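Nultness, 2nd March

Sesgate publishes practice guide for two-arm tabletop picking cells

Sesgate, the engineering group that maintains shared working rules for small automation labs, has released the second edition of its practice guide for two-arm tabletop cells. The guide covers compact stations in which two light arms are mounted on a common base and sort or pack consumer goods. It runs to 122 pages, of which 35 deal with soft packaging, a subject the first edition handled in a single annex.

The new edition applies to any cell commissioned after its release. Existing cells may continue to operate under the first edition until the end of December, provided their stop circuits already meet the earlier requirements. Cells that are moved, re-railed or fitted with a third camera before that date are treated as new.

The main technical change concerns the shared zone, defined as the volume that both grippers can reach. The first edition allowed operators to set this zone in software and record it by file name. The second requires it to be measured on the built cell, with both arms at full extension and fingers open, and entered in the cell log as a drawing. Brackets and cable loops count as part of the arm for this purpose. Where a wrist camera is fitted, its bracket must be included in the collision model at its actual dimensions plus a margin set by the cell owner.

"The most common fault in the submitted logs was a collision model that stopped at the wrist," said Diane Marchand, who edited the guide. "The bracket was added later and the model was never updated. The clearance figure in the log was then wrong by the depth of the bracket, and the error carried through to every task plan."

A section on cable routing has been rewritten. Cables on moving segments must follow the segment and be secured on both sides of each joint. Free loops are permitted at the wrist only, and their largest excursion must be noted. Control boards mounted below the work surface must be reachable without placing a hand inside the shared zone. Status lights on those boards may be used for routine checks, but are not accepted as proof that drive power has been removed.

Receiving containers now have their own chapter. Baskets and trays must be listed by type and color, and their starting positions must be recorded at the beginning of each run. The guide does not require containers to be clamped. It does require that an unclamped container be checked for position after each placement, and that a run be paused when the container has moved farther than the tolerance written in the task sheet.

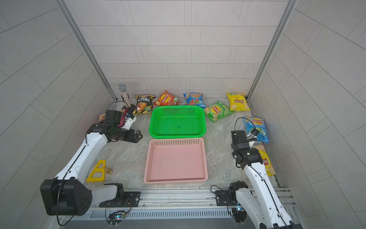
Two-arm cells with baskets and bagged chips: the soft packaging chapter covers goods of this type.
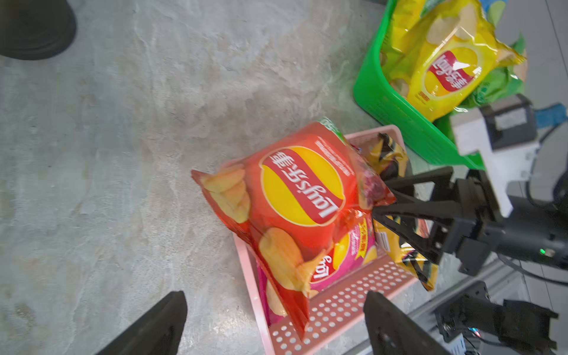 For filled bags, the guide sets out a grip sequence in four steps: approach, close to contact, close to working force, and lift to a check height. The check height is measured from the lowest point of the bag, which may hang well below the fingers. Working force is to be established by trial on each product and recorded with the finger type. Values may not be carried over from one bag size to another, even when the film and contents are the same.

Orientation is treated separately from placement. A bag that lands in the correct container upside down is logged as placed, with an orientation note, unless the task sheet specifies a facing direction. Marchand said the earlier wording had led some sites to record such cases as failures and others to ignore them, and that the resulting success rates could not be compared.

Stacking is limited by the height of the container wall. Where goods extend above the rim, the operator must confirm that the next approach path clears them. The path check may be done from a fixed camera or a wrist camera, but the log must state which one was used. If the view is blocked by the other arm, that arm must withdraw before the check is repeated.

The draft was tested at two sites, Vukwood and Rallis. Between them they logged 298 runs, using the same task sheets and the same log format. Vukwood worked mainly on container position and stacking, while Rallis worked on grip force and handover between arms. Reviewers rejected seven logs in which the starting positions had not been recorded. No changes were made to the stop circuit requirements as a result of the trials.

Comments from the sites did lead to one late amendment. The draft had called for the work surface to be cleared of all objects not named in the task sheet. The published text allows other objects to remain, on condition that they are listed, that they stay in place for the whole run, and that the collision model includes any object taller than the container rim. Small loose items must be kept out of the handover area.

The guide also sets minimum contents for the cell log. Each entry must give the operator, the task sheet version, the starting layout, the finger type fitted to each arm, and the reason for any stop. Stops made by hand and stops made by the controller are to be entered under separate headings. Logs must be kept for as long as the cell is in service.

Handover between arms remains partly open. The current text requires one gripper to hold still while the other closes, and sets no limit on how long both may hold the same item. Sesgate is collecting handover logs from member sites and will issue a supplement on the subject. Sites that wish to contribute should use the log template in the back of the guide and mark each entry with the edition number.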